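Norel Opens Teleoperation Records From Its Desktop Arm Program

7th September — Norel has released the operator records from its desktop manipulation program, along with the control software used to produce them. The package went up on the company's project page this morning under the name Clilimik. It covers work done at the Padilla office between the start of the program and the end of July.

Every run in the package was driven by a person. The operator holds a leader arm, a lightweight copy of the working arm with the same joint layout, and the working arm follows. Joint angles, gripper opening and motor current are logged together with the camera streams. No scripted motion is included, and runs in which the software took over from the operator have been removed.

The tasks are small and take place on ordinary office desks. They include righting and inverting bottles, moving paper without creasing it, closing boxes, and placing an object against another without tipping either one. Norel said it chose desks over a dedicated cell after an earlier set of policies, trained on a bare table, lost much of their accuracy when cables and stationery were left in reach of the arm.

**How a run is recorded**

The operator stands or sits within sight of the desk for direct runs, and works from a screen for remote runs. Both kinds are in the release and are labeled separately. In a direct run the operator can lean over and check the contact point. In a remote run the only view is the one the policy will later be given, so the operator cannot use information the policy will not have.

Remote runs are slower. According to the notes, operators tended to pause before contact, make small corrections to the wrist, and then close. Those pauses have been left in the logs. Users who want uniform speed can remove them with a trimming tool that ships with the package, which cuts any stretch where all joints stay under a set velocity.

A session is limited to 40 minutes, followed by a break. The limit was set after a review of early logs, where tracking between the leader arm and the operator's intended path became visibly worse late in long sessions. The notes do not give a figure for the drop.

Each operator completes 9 practice runs on a task before any data is kept. Two reviewers then go through the kept runs separately and mark each one as a success, a partial success or a failure. When the marks differ, the run is listed as disputed and stays in the package with both marks attached.

**Contact is the hard part**

Much of the documentation deals with light objects. A position-controlled arm will push through a small error in height without any sign that the operator can feel, and an empty or nearly empty container gives very little resistance. Norel's first leader arm had no force feedback at all. The current one returns a scaled torque on the wrist and gripper joints, taken from motor current and filtered before it reaches the hand.

The filter is a compromise. With a low cutoff the handle feels smooth, but the cue arrives after the object has already shifted. With a high cutoff the cue is early and the handle buzzes. The value used for the released runs is written in the configuration file of each session, and it was changed once during the program. Runs from before and after the change should not be mixed when training on force signals, the notes say.

Clear plastic is treated as its own category. Depth sensors return gaps or false surfaces on it, and the edges that a color camera picks up often belong to whatever is behind the object. The operator works from shape, label position and experience. Policies trained on the same streams have to find their own cues, and the company's baseline does worst on transparent items. The baseline weights are included, with a warning that they were trained on a single arm and have not been tested on another.
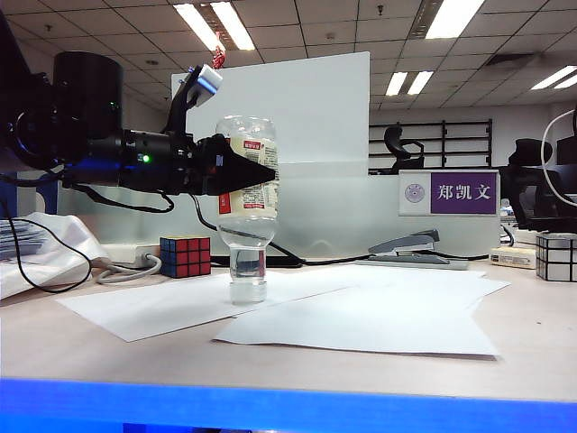
Wirow, which maintains an open driver for leader arms and was given early access to the files, said in a written response that the contact logs were the most useful part of the package and that the calibration section was the weakest. Its main objection was that the zero offset of the leader arm is stored once per session. In Wirow's own use, the response said, offsets drift with joint temperature, and a session of the length Norel allows is long enough for the drift to show up at the fingertip. It asked for a calibration pose at the start of every run.

Norel replied on the project page that a calibration pose would be added to new recordings. Existing runs will not be corrected. Sessions in which the arm was returned to its rest position between runs can be re-zeroed by the user, and a short script for this has been posted next to the original files.

**Availability**

The package is split into 2 archives, one with joint and force data only and one with the camera streams. The smaller archive is enough to replay a run on a compatible arm. Replay is open loop and takes no account of where objects are, so Norel advises running it first at reduced speed with nothing on the desk and a hand near the stop switch.

The control software runs on a standard desktop computer. It expects a leader arm and a working arm with matching joint order; a mapping file is provided for arms that number their joints differently. Arms with a different number of joints are not supported.

The license allows research and commercial use of the logs. The camera streams are limited to research use, and republishing single images from them requires the source session to be named.

Recording at the Padilla office continues. The next group of tasks will use two arms under one operator, with a foot pedal to hold one arm still while the other moves. Norel has not given a release date for that set. Corrections to the current labels can be filed through the project page, and accepted changes will be listed in the change log with the session they apply to.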